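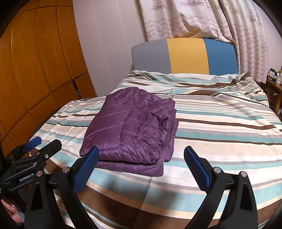 Kurwood House - safety check before the cold months, with comments

Form 913, filled in for Flat 12. Walked round in October, started at 9.30 in the morning and finished well after lunch, because I kept stopping to admire the new fire doors. They are lovely! Heavy, quiet, and they close properly on their own every time. If you stayed with us last winter and remember the old ones banging, come back and have a listen.

Marks used: OK / Fix / Watch (fine today, look again next visit). Comments are mine and go on a bit. Skip them if you only want the marks.

ENTRANCE AND HALL

Front door opens from inside without a key - OK
Thumb turn is stiff in the mornings but works. A little graphite has gone in.

Door closer shuts the door fully from any position - OK
Tried from wide open, from halfway, and from a hand's width. Shut and latched all three times. Very pleased.

Smoke strip around door, unbroken and unpainted - Watch
One short length near the top hinge has a smear of gloss on it. The strip still brushes the door all the way up, so I've left it alone and noted it for the decorator.

Hall floor clear, mat lies flat - Fix
The mat has curled at one corner again. I love that mat, it came back from Cáceres rolled up in hand luggage and it has had compliments from nearly every guest, but a corner that lifts is a corner that trips. Flattened under books for now. New gripper tape to go on underneath before anyone checks in.

Emergency sheet on the back of the door, current - OK
Reprinted in bigger type. The old one still had the previous assembly point on it, down by the bins, and the new one is across the road by the railings.

ALARMS

Smoke alarms, 2, tested by button - OK
Hall and living room. They are linked, so pressing one sets off both, and I do recommend standing in the far room with the doors shut when you test. You want to know what a sleeping guest would hear. Plenty, as it happens.

Heat alarm in kitchen - OK
Tested by button. Dusted with the soft brush.

Carbon monoxide alarm - OK
On the shelf by the boiler cupboard, date on the back still good. Somebody had turned it to face the wall, I suppose because of the little light. Turned it round again and added a line to the welcome folder.

KITCHEN

Fire blanket on its hook, reachable without leaning over the hob - OK
We moved it in spring from above the cooker to beside the door. Such a simple job and it makes so much more sense there.

Hob knobs firm, all rings light or heat properly - Fix
Back left knob turns all the way round without clicking. Ring isolated, note left on the hob, part on order from Getano.

Plugs and leads, visual check - OK
Kettle, toaster, microwave, the small radio. No cracks, no scorch marks, no tape. The kettle lead was trailing over the front of the worktop so I've shortened it by winding the slack under the base.

Fridge seal and temperature - OK
Seal wiped down, thermometer on the middle shelf, reading where it should be.

Knives in block or sheath - OK
The bread knife has found its sheath again!

Cleaning products on the high shelf, labels on - Watch
All up high, but the descaler label is nearly rubbed off. Use it up or bin it by next visit.

LIVING ROOM

Gestus heater, guard fixed, tilt switch working - OK
This is the tall one with the rounded top. Tip it gently and it clicks off, stand it up and you have to press the button again before it restarts. I tested it over and over, partly for the form and partly for fun. Cable cool to the touch after an hour on the middle setting.

Clear space in front of heater - Fix
The armchair had crept up to it. Moved back. I'm going to put felt dots on the floorboards where the front legs should stand, which worked beautifully in the flat downstairs.

Blind cords tied back on cleats - OK
Cleats are high and tight. Small children can't reach them and, judging by my first attempt, neither can I without shoes.

Sofa fire label present - OK
Under the left seat cushion, stitched in, readable. 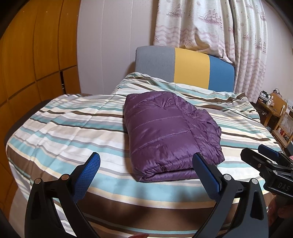
BEDROOM

Window opens and the restrictor holds - OK
Opens to 100 mm and stops dead. Released it with the catch, opened fully, closed, restrictor clicked back in. A drop of oil on the catch and it's like new.

Way from bed to door clear in the dark - OK
Do this one with the lights off, please, everyone who uses this form. It takes a minute and it's the best test on the whole sheet. Walk from the bed to the door with one hand out in front of you. I found a luggage rack with my shin the first time I did it, and the luggage rack now lives in the wardrobe.

Bed frame firm, slats in place - OK
Knelt on every part of it. No creaks worth mentioning. The bolts at the head end took a quarter turn each.

Mattress label and protector - OK
Label readable, protector fresh, spare in the airing cupboard.

Bedside lamps, shades not touching bulbs - Watch
The right-hand shade sits very close. It's an LED and stays cool, but I'd like a smaller bulb in there. Added to the shopping list.

Electric underblanket - removed
We decided against these across the building. There are extra duvets instead, and I have to say the flats feel cosier for it. Please don't bring your own to use with the extension lead.

Wardrobe fixed to wall - OK
Bracket tight. Pulled it firmly from the top and nothing moved.

BATHROOM

Extractor fan running and clean - OK
Took the cover off and washed it. You could knit a scarf from what came out.

Hot tap temperature - OK
Checked at the basin with the probe after running it. The mixing valve was serviced in July and has behaved ever since.

Bath grip strip and handrail - OK
Rail solid. The strip was replaced in the summer and still has good bite.

Shower head descaled, unused taps flushed - OK
Ran everything through. If the flat has stood empty for a week or more this goes on the list again before the next arrival.

Door lock can be opened from outside with a coin - OK
Tried it with a penny. Easy.

LANDING AND STAIRS

Emergency light comes on when the test key is turned - OK
Bright and steady for the full test. These new fittings are a joy after the flickery ones.

Handrail firm the whole way down - Fix
One bracket on the lower flight has a loose screw. It needs a longer one with a proper plug. Taped a note beside it and told both ground floor flats.

Stair nosings - OK
All down, none lifting.

Nothing stored under the stairs - Watch
A pushchair today. I know it's handy and I know there's not much room upstairs, so I've cleared a corner of the bike store for it with a hook and a mat. Please use it, it's dry in there and it locks.

STILL TO DO BEFORE SIGNING OFF

Hall mat, gripper tape
Hob knob, waiting on Getano
Felt dots for the armchair
Handrail bracket
Smaller bulb for the right-hand bedside lamp

I'll come back for the hob and the handrail together and re-mark them on the same sheet. The rest I can do in an afternoon with the radio on.

COMMENTS

From the first floor: Did the walk-in-the-dark one last night with the whole family and we all went straight into the clothes airer. Airer moved. Great idea, thank you.

Reply: Wonderful! Well, not for your toes. I'm adding it to the sheet for the hall as well.

From Flat 12, last winter's guests: Good to hear about the doors, we remember them well. Is the Gestus heater the same one you had in the other flat? We'd like one for our own back room and want one that switches off if the dog leans on it.

Reply: Same model, yes. I can't speak for your dog, but it went off at quite a small tilt when I tried it. Do keep the bed and the basket well back from it all the same.

From the ground floor: The handrail has been wobbly for a while, glad to see it written down. Could the bins corner get a light too? It's very dark down there by teatime.

Reply: It's a fair point and I've put it on the list for outside. I'll look at it when I come for the bracket, late in the afternoon so I see it as you do.

12 shares | 6 comments

Contact Kurwood House | © Kurwood House | Back to top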